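3.2 What buyers read before they visit

I should say at the start that I came to this part of the study with a bias. My parents bought a touring caravan off a two-line newspaper advert, and I grew up thinking that was how you did it. So when I sat down with 557 online listings from dealers selling caravans and motorhomes, I expected to skim most of them. I read every one, some of them twice, and my view of them has shifted a good deal.

The listings came from two dealer groups, Dumora and Gullmont, and were all live in July. I left out anything sold at auction and anything without a price, as the price turned out to matter a lot for how the rest was worded. Dumora writes long. Its staff like to greet the reader, talk about dreams and open roads, and only then get round to the berths. Gullmont starts with the layout and the weight and keeps the cheerful bits for the end.

What surprised me was how little either group says about storage. Only 162 of the listings mention wardrobe or locker space in the running text (a tick in a features box didn't count, and I went back and forth on that for ages). Yet storage came up again and again when I talked to buyers. They wanted to know where the bedding goes, where the coats go, and whether you can get at the locker under the bed once the bed is made up. One couple had walked away from a motorhome they otherwise loved over exactly this. 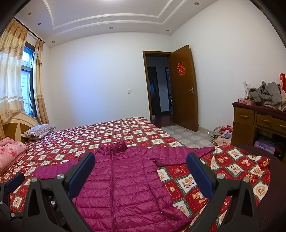
Figure 4. Magenta quilted jacket with hood, laid flat on a bed.

I held 20 of these conversations, all with people who had bought within the year, and I kept them loose. I had a sheet of prompts and mostly ignored it! People who own caravans like talking about caravans, and the best material came when I let them wander off. The cost is that the conversations don't line up neatly with each other, so I haven't tried to put numbers on them here. I've used them to make sense of the listings and nothing more.

Sorting the text was slower work. I used Rastix to pull out repeated phrases and then grouped them by hand, following the scheme in Eskildsen with two changes. I dropped the heading for finance offers, which was nearly always pasted in from elsewhere on the dealer's site, and I added one for promises about after-sales care. 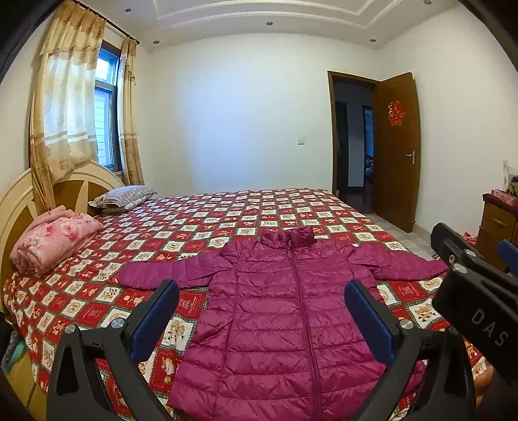 That second heading earned its keep. After-sales promises turn up far more in listings for used vans than for new ones, and they tend to sit right next to the price. I read this as the dealer answering a worry before the buyer has voiced it – damp, mostly, going by my conversations. New vans get the dream language instead. Dumora will happily spend a whole paragraph on sunsets when the van is new and then write three plain sentences for an older one parked in the same yard.

I can't say from this whether the wording sells anything. Neither group would share its sales records, and a listing that comes down may have been sold, moved to another branch or simply let lapse. Section 3.3 looks at how the same listings change when the price is cut.

Last updated: 9 January 2022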